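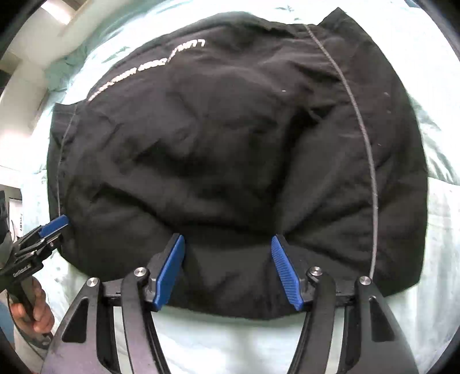
Handgreifer am schwarzen Kleidungsstück, Aufgabe Falten

Protokoll der Projektgruppe Cudesik (Robotik-AG), Februar
Leitung: Idris Lougher
Protokoll: Florêncio Moreira
Beginn: 16:10 Uhr

1. Stand der Aufnahmen
Die Gruppe Owen meldet 339 Durchgänge. Lougher fragt, wie viele davon brauchbar sind. Eine Zahl liegt nicht vor. Die Zielmarke von 2000 bis zum Wettbewerb halten mehrere Anwesende für Wunschdenken. Sie bleibt vorerst stehen, wird aber nicht mehr nach außen kommuniziert.

2. Schwarze Textilien
Auf dunklem Stoff sind Falten schlecht zu erkennen, in den Knicken ist fast alles gleich schwarz. Die hellgrauen Paspeln geben immerhin eine Linie vor. Moreira bezweifelt, dass ein Modell daraus mehr lernt, als grauen Linien zu folgen. Vorschlag: Vergleichsreihe mit einfarbigen Teilen ohne Paspel. Angenommen, bei zwei Enthaltungen.

3. Unterlage
Bettzeug wirft selbst Falten. Ob das die Aufgabe realistischer oder nur unsauberer macht, blieb strittig. Keine Entscheidung.

4. Auswertung mit Rostix
Laut Kurzbericht gelingt das Falten in 60 Prozent der Versuche. Auf Nachfrage: Grundlage sind 13 Hemden, alle von derselben Person ausgelegt. Der Wert kommt so nicht auf das Plakat. Was als »gefaltet« gilt, ist weiterhin nirgends festgelegt; Lougher schreibt bis zur nächsten Sitzung eine halbe Seite dazu.

5. Verschiedenes
Der Antrag, auf die Software Gesach umzusteigen, wurde vertagt. Die Vorführung hat niemanden überzeugt.

Ende: 17:25 Uhr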